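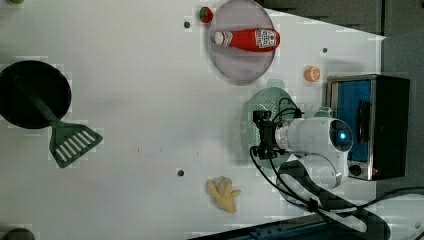 The Play Kitchen at Althorpe Children's Centre

The play kitchen is part of the Centre's permanent collection of learning materials and is open to visiting families throughout June. This page introduces pieces from the collection, with short notes supplied by Idun Kristiansen, who oversees early years provision.

Table with toaster oven, frying pan and plate
A ketchup bottle lies across the clear plate, with the strawberry and the orange fruit half set out close by. Children are invited to choose their own ingredients and to decide what is to be cooked.

The oven has a blue-tinted door and a round control knob - both are favourites with our youngest visitors. The mint-green colander is used for sorting games as well as for pretend cooking.

Visiting
The room opens at 9 on Sunday mornings. Groups of more than four children should book in advance through the front desk. Enquiries about loans to schools may be addressed to Selvaraj Dissanayake.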